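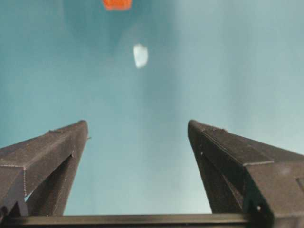 Last changed: 21 September 2020

Hi everyone at Kosmont! It's Shadi Najjar again with the news on the Stuswood kitchen things project (easy-to-see mugs, plates and table covers for people whose sight is getting worse). It's been a busy stretch and I'm pleased with how much of it has landed where we wanted.

First the sign-ups. We have 77 households on the list now, most of them in Castesstead, and the phone still rings when I put a card up at the library. Plain, strong colors are what people ask for over and over. Pale cups on a pale counter drive them up the wall, and I can't blame them!

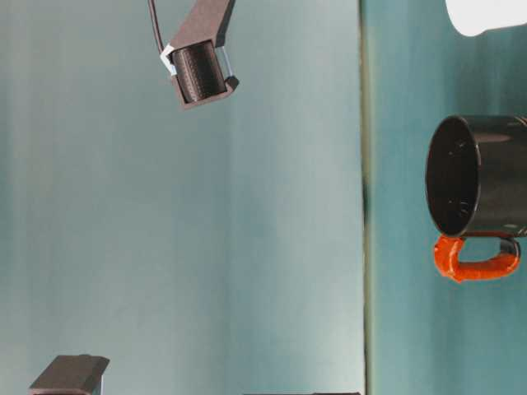

Mugs have taken most of my time. People told us they could find the cup fine but kept fumbling for the handle, so color on the handle is where we've put our effort. A black mug with a bright orange-red handle is the sort of pairing I mean - you know where your fingers should go before you've even sat down. I'd like the color to run the full length next time, as there's still a short bit of black near one end of that handle. We're also comparing two coatings, and I want to see how both stand up to a dishwasher before we order more.

On money, we have $421 left in the materials line. I'd like to move it over to table covers, if that's okay with you, and I've sent the form to Imrie for a signature.
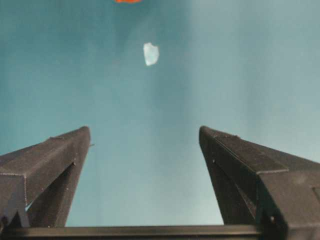
The covers should be cheap to do and I've already found a seller who'll cut them to size. Five households have offered to try them first, and I'll be calling them through November to hear how they're getting on. Could you let me know about moving the money before I place the order?

Shadi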